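**Households wanted for a winter heating study**

Javow is looking for 40 households in the Rikosari area to take part in a study of how people heat their homes and what it costs them. We are a small energy research firm. We don't sell furnaces, insulation or power plans, and you won't get a sales call for signing up.

The study runs through the heating season and ends in February. We want a mix of older and newer houses, apartments, renters and owners. You don't need to know anything about heating systems.

## What you would do

- Let us put 3 temperature sensors in your home, normally in the living room, one bedroom and the hallway.
- Read your electric meter once a week and send us the number by text or email. If you have a smart meter, you can sign a form that lets us collect the readings directly.
- Keep a short log of when you change the thermostat, use a space heater or light the wood stove.
- Fill out a survey at the start and another at the end.

The log takes a few minutes a week. The first home visit takes over an hour because we measure the rooms and write down the window types, the water heater setting and the age of the heating equipment. Someone 18 or older has to be home for it.

Half of the group will be asked to lower the thermostat at night and close off rooms they don't use. The other half will heat as usual. We assign the groups by drawing lots, so please apply only if you would be fine with either one. Anyone who gets too cold can turn the heat back up at any time. Just note it in the log.

## Who can apply

You can apply if you:

- have lived at your address through at least one full winter
- pay your own heating bill
- don't plan to move or replace your heating system before the study ends

Renters don't need the landlord's permission for the sensors, which stand on a shelf and aren't screwed to anything. Homes with an infant or with a person who needs a steady indoor temperature for medical reasons can't be placed in the study.

## Payment

Each household gets $100 after the first visit and another $100 when the second survey is in. You can drop out whenever you want and keep what you have been paid.
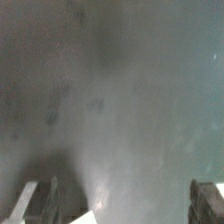 You will also get a written report on your own home, with the room temperatures and your weekly electricity use side by side. Names and addresses are stored apart from the readings and are deleted when the study closes.

## How to apply

Pick up a form at the Javow office, 826 Kokkonen Street, or call the front desk and ask for one by mail. Tell us what kind of home you have, how it is heated and how many people live there. A copy of last winter's bills helps but isn't required.

Siiri Koppel handles applications. Questions about the sensors or the smart meter form go to Ylva Magnusson.

Posted 1 July 2025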